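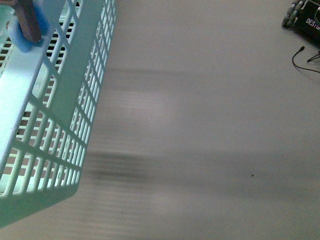

Projects > Food Access > Plillow Fund > Progress report, November

The Civudside fruit and vegetable scheme has now spent 50 percent of its grant, and we are less sure of its main claim than we were at the start. The proposal said that households would eat more fresh produce if it were sold in small amounts, close to home, at cost. The selling part has gone well enough. Stock is moved in plastic baskets with slotted sides, like the pale green one here, and the two stalls open when they are supposed to. Whether anyone is eating differently is another matter.

Takings are up at both stalls. We would ask the Fund not to read too much into this. The Feler Street grocery closed for repairs over the same period, and a good share of our new trade is probably its old trade. When it opens again we will find out how many of those shoppers were ever ours.

The survey is weaker still. It was handed out at the stalls, so it reached people who were already buying. Over five in every ten said they now cook with fresh produce "more often," but the form never asked how often they cooked with it before. Ardeleanu, the firm that wrote the questions, has offered a revised version at no charge. We have accepted, with the condition that it goes door to door this time.

Citrus remains the steady seller. Greens do not, and most of our waste is greens bought too early in the week on the advice of the supplier's own price sheet. We have stopped following the sheet.

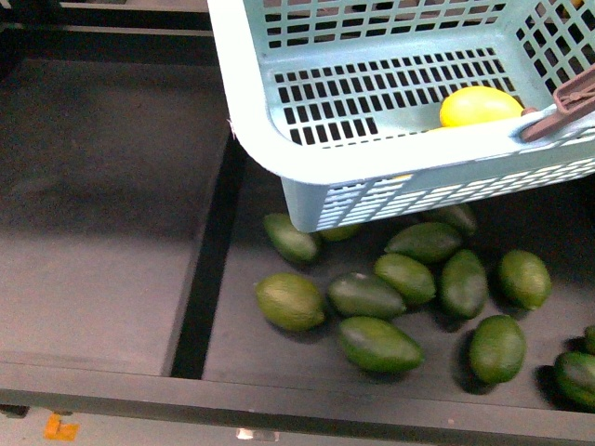
Lemons and limes, Civudside stock.

Two items in the budget need the Fund's attention. Van hire is running well above plan - the quote we were given left out mileage - and the recipe cards have cost more than they can be shown to have achieved. We propose to drop the cards and put the money toward the van.

We are not asking for the third stall to be approved yet. The plan calls for it in spring, but the case rests on the takings, and the takings may not hold. A decision can wait until the new survey is back and the grocery has been open for a full month.

Print this page | E-mail this report

Contact the Food Access office | Copyright Plillow Fund | Back to top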